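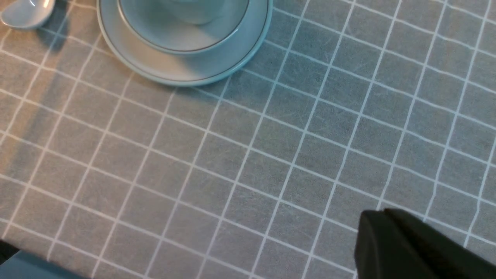
What does it mean to lay a single place for tea and soup? In this paper it means putting out a cup, a saucer and a ceramic spoon so that a seated person can reach each of them without moving the others.

4. Laying the place

4.1 Cloth and crockery

Most written guides to table setting give positions by words such as "beside" or "a little above". These are enough for a person who has laid tables before. In the first round of our work, carried out in October in the dining room at Parna, we found that people who had not done so read the same words very differently. Eimear Moynihan therefore proposed that all later rounds be laid on a cloth with a printed grid, so that a position could be written down as a square and a turn. The Chong notation, which we had used up to then, records only the order in which things are put down and has no way of saying where they end up.

The cloth was left on the table between sessions and was not ironed. We had at first meant to change it every day, but a fresh cloth slid under the crockery more than one that had been allowed to settle.
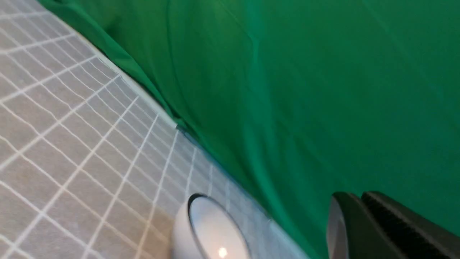 The order of laying was left to each participant. There were 13 participants, each of whom laid the place in two sessions, one in the morning and one after lunch. They were told what the meal was to be and which side the guest would sit, and nothing else. A session ended when the participant said that the place was ready. The longest took 45 seconds and most were a good deal shorter.

Almost everyone put the saucer down first and then the cup on it. Three participants carried the cup and saucer over together, one hand under the saucer, and set them down as one piece. This was quicker, but it left the pair further from where the participant later said they had wanted it, and two of the three went back to move it. Moving a saucer with its cup already on it was the slowest single action we noted in any session.

4.2 Reading the position of the cup

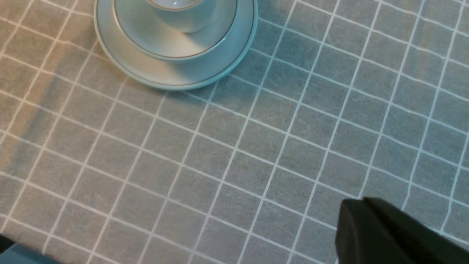
A cup on a saucer can be off in two ways, and we scored them apart. The saucer may be in the wrong square, or the cup may be off the middle of the saucer. The second is harder to judge by eye when the crockery is plain. It was easier with the banded set: the thin line round the cup and the line near the saucer's outer rim should look evenly spaced all the way round, and a small shift shows up at once as a gap that is wider on one side. The raised ridge of the well also limits how far the cup can stray. We gave a mark of 2 to a cup seated in the well, 1 to a cup resting partly on the ridge and 0 to a cup on the rim. Bláthnaid Madigan scored the morning sessions and Eimear Moynihan the afternoon ones, and they exchanged a part of each set to check that they agreed. They differed mainly over cups scored 1.

Wrinkles were a further source of trouble. Where the cloth had rucked, the printed lines bent, and a saucer that was in the right square by the print was slightly out by the ruler. We kept to the print, since that was what the participants were working from.

4.3 The spoon 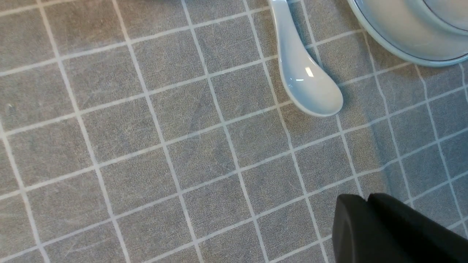
The spoon caused more disagreement than anything else on the table. Our instructions, like those in the Pronevon household manual from which we adapted them, said only that the spoon should lie to hand. With a metal spoon this is simple enough, as the handle is long and the spoon can be lined up with the edge of the table. A ceramic soup spoon has a wide bowl and lies across the squares in a way that makes it hard to say which one it is in. In Figure 4 the spoon takes in parts of two or three. We settled on the square under the lowest point of the bowl, with the direction of the handle written after it, and went back over the earlier records to bring them into line.

Participants also disagreed about whether the bowl should face up or down. We did not score this. Those who had grown up with such spoons tended to lay them bowl up and close to the dish, and some of them asked for the Jalturine spoon rest that had been used in the pilot. It had been left out of the main rounds to keep the number of pieces small, and in hindsight it should have stayed in.

4.4 Changes between sessions

Few participants laid the place in the same way twice. The cup and saucer moved least between morning and afternoon, in most cases by less than one square. The spoon moved most, and it was often turned as well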